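Adik Tabletop Set

Welcome, and thanks for stopping by! Adik is our tidying arm, built in a corner of the Stomwood shared workshop, and these are the recordings we teach it with (mostly toy food, one bin, plenty of patience).
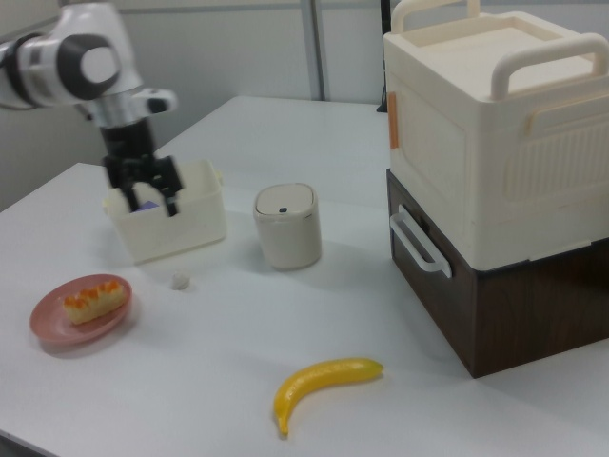 By Nisreen Zoubi and Hussam Khoury | January 9, 2025

The set holds 235 episodes, split into 4 folders by task. Start with "bin", the friendliest of the lot.

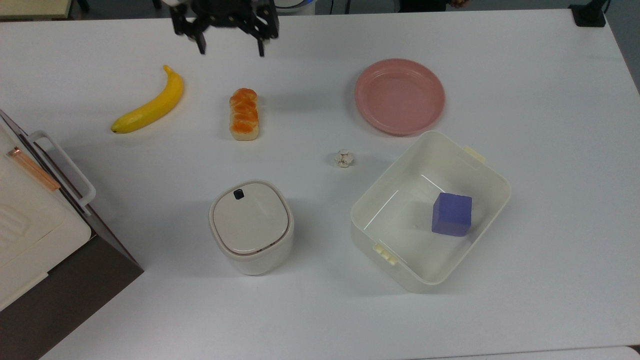 Joint logs sit beside each clip as plain CSV, and Keegan Hoani's loader reads both.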